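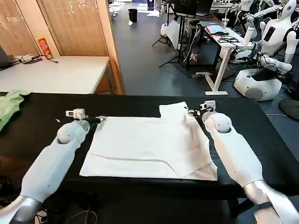 *Weißes Textil auf schwarzem Tisch, zwei Roboterarme an den oberen Ecken*

## Narayanan Rao: Diltometti

Roman, E-Book (ePUB)
Verlag: Gresier
Erschienen: Juni
Lesealter: ab 14 Jahren

Die Fährfrau Iwasaki bringt seit 21 Jahren Reisende über den See nach Plumdale. Als ein Junge ohne Gepäck und ohne Schatten in ihr Boot steigt, lehnt sie die Bezahlung ab. Am nächsten Morgen kennt im Ort niemand mehr ihren Namen, und das Haus ihrer Schwester steht am falschen Ufer.

Band 4 der Reihe, auch ohne Vorkenntnisse lesbar. Mit Karte und Personenverzeichnis.

**Format:** ePUB, ohne Kopierschutz. Für Kindle bitte vorher umwandeln.
**Lieferung:** Download-Link per E-Mail nach Zahlungseingang. Der Link gilt 14 Tage.

Eine gedruckte Ausgabe ist nicht lieferbar.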